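Teaching a robot by hand: questions we keep being asked

Written for Clilstead members who have read the leaflet and still aren't convinced. Neither am I, entirely, so expect doubts along with the answers. 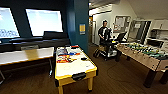 What does "showing" a robot mean?

Two different things, and the sales talk tends to blur them. In the first, you take hold of the arm and move it through the job while it records where its joints went. In the second, you stand or sit at a set of controls and drive the machine remotely while it records your commands along with what its cameras saw. Both produce a pile of recordings. A program is then trained on the pile and has a go by itself.

Which one are you using?

Mostly remote control. Guiding by hand is easier to pick up, but your own arms keep getting into the camera view, and the robot won't have your arms there when it works alone. Driving it takes longer to learn. Expect your first hour to be poor.

So a person is doing the work?

During a recording, yes, all of it. If you see a video of a robot tidying a games room and the video doesn't say who was driving, ask. I have sat through two demonstrations where the answer came only after somebody in the audience pushed for it.

Why use a games room?

Because people put things down on any flat surface, including the air hockey table, and clearing up after them is a dull job that a robot might reasonably be asked to do. The room also has fixed furniture to steer between and carpet to roll over. It is a fairer test than a bare bench, though still a kind one. The furniture doesn't wander about and small children aren't running through.

How many recordings do you have?

We have kept 928 out of 1860. The rest were thrown out for dropped items, bumps, lost signal, or a driver who forgot what they were supposed to be doing. I mention the second number because most write-ups give only the first.

Is half of them being thrown away normal?

I don't know. Projects rarely publish what they bin. Urkia, the software we use to sort recordings, marks one as good if the task was finished, and that rule is too generous. A driver can finish after four fumbles and a long pause, and the robot will learn the fumbles and the pause as well. We now watch each recording through before keeping it. It is tedious.

How well does it do on its own?

Our last proper trial was in December. The robot was asked to pick up one soft item from a table and put it in a box, and it managed this in 23 tries out of about 40. That was with the same table and the same box it had been taught with. When we turned the box sideways the results were bad enough that we stopped the trial early. I would not call that a working tidying robot — I would call it a start.

Vedeo says a robot can learn a new task from 3 demonstrations. Is that true?

Their leaflet does say it. The small print adds that the robot must already have been trained on a great many similar tasks, and it doesn't say how similar. We followed their instructions with a task of our own choosing and got nothing usable. Perhaps we did it wrong. I'd like to see them do it in a room they haven't visited before.

Does the driver's style matter?

More than I expected. One driver approaches everything from the left, another from above, and the robot trained on both tends to dither between the two. We agreed a rough set of habits, which live on a sheet called the Erdős rules for reasons that go back before my time. Go slowly, don't correct a grip once the item is moving, and come back to the starting position before you stop recording.

Can I have a go?

Yes, if you have read the safety sheet. Know where the stop button is before you touch the controls. Step over any cable on the floor and don't let the wheels run across it. You may keep a drink on the windowsill side of the room and nowhere near the machine.

Will my recordings be used?

Possibly not, and please don't take it badly. Early ones usually go.

Will it replace the people who tidy up?

On present form, no. Setting up, recording and checking takes far longer than picking the things up would. Whether that changes depends on how well it copes with rooms it hasn't been taught in, and we have very little to show on that so far. The box trial is being repeated with a second box in three different positions, and the results will be added to this page whichever way they go.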